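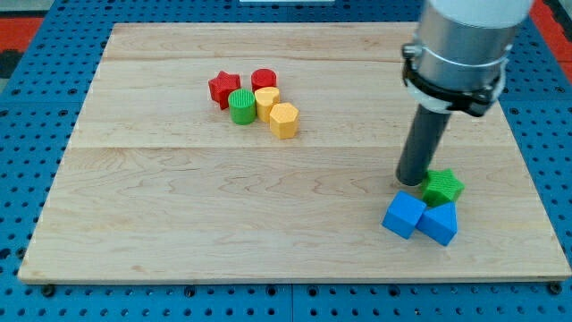

Figure 4. Maple board on the blue pegboard table, with shape blocks grouped toward the upper middle.

Section 3: Putting the board on the table

By now you should have the pegboard table standing level (Section 2, and please don't skip the part with the feet, I've had so many emails about the feet). Now comes my favorite bit, which is laying the maple board on top and getting the blocks out!

I wrote this section for the Domik board, the pale maple one. If you bought the older Helmy board, the steps are the same but your bolts are shorter, so check the bag label before you start. The Domik bag says 106 and the Helmy bag says 17. Those are just part numbers, not quantities. I know. Aravind Rao picked the numbering years ago and we're all stuck with it now.

What you need on hand

The maple board
The bag of bolts, washers and wing nuts
A hex key (there's one taped inside the lid of the parts box)
A soft cloth
A pencil
The shape blocks, still in their bag for the moment

3.1 Let the board rest

1. Unwrap the board and lean it against an inside wall overnight, in the same room where you'll use it. Maple moves a little when it goes from a cold truck to a warm house, and if you bolt it down straight away it may end up with a slight bow. In February I give mine two nights.

2. Run your palm over the top, and slowly over the seams between the planks. You should feel next to nothing. If a seam catches your fingernail, stop and go to 3.5.

3. Wipe both faces with a dry cloth.

Note: The wavy figuring and the darker streaks are part of the wood. Every board comes out different, some very plain and some wild, and we don't sort them. Mine has a streak I like so much I turned the board around twice to decide which end it should be at.

3.2 Lay it down

4. Set the board on the pegboard with the lip toward you. The lip is the narrow, lighter strip along the front edge.

5. Slide it around until there's blue showing on both sides and a strip of blue in front of the lip. You want that front strip! It gives you a row of holes for the little trays later on (Section 6), and it keeps your sleeves off the edge.

6. Look at the front corners. Each one has a bolt hole, and each hole has to sit right above a hole in the pegboard. Shift the board a hair at a time. If one corner lines up and the other doesn't, the board is crooked, so square it up against the row of holes in front and try again.

7. Once both corners are lined up, make a light pencil tick on the pegboard at each side of the board. You'll be glad of it if you get bumped halfway through the next part.

Caution: Don't drill new holes in the pegboard to make up for a board that won't line up. The panel gets weak between holes and can crack. Write to me first.

3.3 Bolt the front corners

8. Drop a washer and a bolt into the left front corner. Reach under the table and spin the wing nut on by hand, a few turns only.

9. Do the right front corner the same way.

10. Go back to the left and snug it with the hex key, then the right. Snug means the washer has stopped turning and you feel the key push back. Then quit.

Caution: Overtightening will dent the maple, and a dent next to a bolt head can't be sanded out. I've done it. It was a very nice board.

11. Press down on the back edge with both hands. A tiny bit of give is fine. If it rocks, loosen both bolts, check for a crumb or a stray washer underneath, and tighten again.

3.4 Set out the blocks

Okay, now open the bag!

12. Start with just a few blocks and put them close together in the upper middle of the board. A small tight group is easier to work with than blocks spread everywhere, and it leaves you the whole front of the board to build or sort on.

13. Stand the red star up so its five points face outward. It's the block people reach for first, so I put it at the left of the group where I can find it.

14. Put the red cylinder just to the right of the star and a little behind it. The side is finely ribbed, so it's easy to tell by touch from the other pieces in the bag.

15. The green cylinder goes in front of those two. Keep the face with the fine ridges on top — Vendula Jurčo's kids rub crayons over paper on it, and it makes a great pattern.

16. Add whatever else you like to the group. The activity sheets that come in the box (Wovov set, sheet 1 onward) all begin with a cluster like this, and they'll tell you what to move where.

Note: Blocks are plastic and can go in a bowl of warm soapy water. The board can't. Wipe it with a barely damp cloth and dry it right after.

3.5 If something's off

A seam you can feel: give the board another two nights indoors and check again. If it's still proud, send me a photo with a coin laid next to the seam and I'll swap the board.

Bolt won't reach the wing nut: you probably have the wrong bag. The long bolts are part 732 and we ship them free.

Blocks slide when you lean on the table: check the table feet again before you blame the board. Engelbert Ortner keeps a folded index card under one of his and says that's good enough for him.

Squeaking: rub a little candle wax on the underside, near the bolts.

Replacement blocks are listed in the Fostura parts sheet under 993. Section 4 covers oiling the board, which you can put off for a month or so if you're itching to play.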